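Cindcombe Casualty Log, sect. 2: Entering an incident

1. Open the sheet. Date first, then district.
2. Killed and wounded go in seperate columns. Never add them up.
3. Name the source. Hospital, ministry, relief agency. No source, no entry.
4. Two sources disagree? Enter both, flag the row.

Caution: code 313 = unconfirmed. Dont publish.

Note: late reports from Brerkia go under the day it happened, not the day it came in.
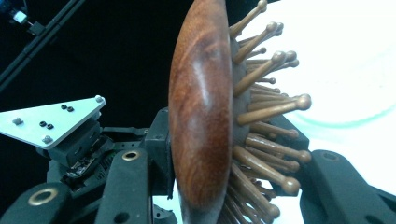
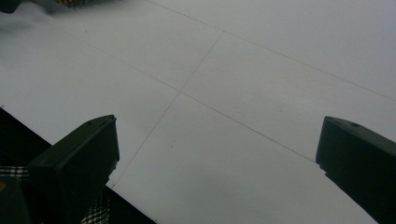
Suqin Yu: step 4, what if the second source is just quoting the first? I've been leaving those out.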